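Home | Courses | Handouts | Library | Contact
Interior Care and Textiles, Unit 4: Soft Furnishings in the Home
Kevin Moynihan, Department of Home Studies - October
Shares 15 | Comments 3

4.1 Scope of the unit

This handout accompanies the fourth lecture and should be read before the practical session. It covers the selection and upkeep of upholstery, cushions, throws and curtains in ordinary living rooms. Carpets are treated separately in Unit 5. Students who missed the lecture on fiber types should review those notes first, as the terms are not defined again here.

4.2 Weight and drape

Drape refers to the way a cloth hangs or falls under its own weight. It depends on the fiber, the weave and the finish. A stiff cloth stands away from the surface beneath it and forms few, wide folds. A supple cloth falls close and forms many. Thickness alone is a poor guide, and a sample should always be handled before an order is placed. Small swatches can mislead; the department asks for a piece at least 36 inches long.

Dark cloth hides soiling well but shows lint and pet hair, particularly against a pale floor.

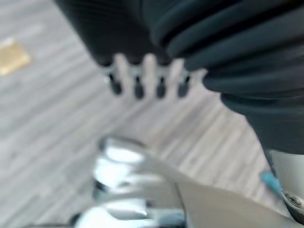

Fig. 4.1. Charcoal-gray fabric in thick folds, with pale planks behind.

4.3 Upholstery covers

Covers are commonly compared by rub test. In the Olura worksheet, the sample marked Kasar is listed at 3000 rubs and is therefore suitable for decorative use only. It should not be specified for a family sofa. Students are reminded that a high rub count does not measure resistance to fading or staining.

Smooth covers may be dusted with a soft, dry cloth. Tufted backs need more attention - crumbs and dust settle around the buttons and should be lifted with a brush attachment on low suction. Any cleaning product must first be tried on a hidden area.

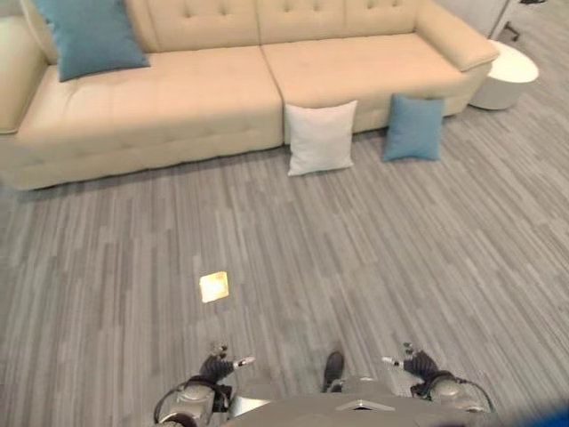 Fig. 4.2. Cream sofa with button-tufted back and a teal-blue throw pillow.

4.4 Color and accent

A neutral main piece allows accents to be changed at small cost. The lecture used the Painemal room plan, in which one strong color appears in the cushions and again in the curtain trim. Refer to sheet 1054 for the full plan.

4.5 Preparation for the practical

Read Hidero, chapter 2. Bring two fabric samples of different weights, a tape measure and the completed care-label chart. Charts are collected at 9:15 a.m., and late work is marked under the usual department rules.

Previous: Unit 3 | Next: Unit 5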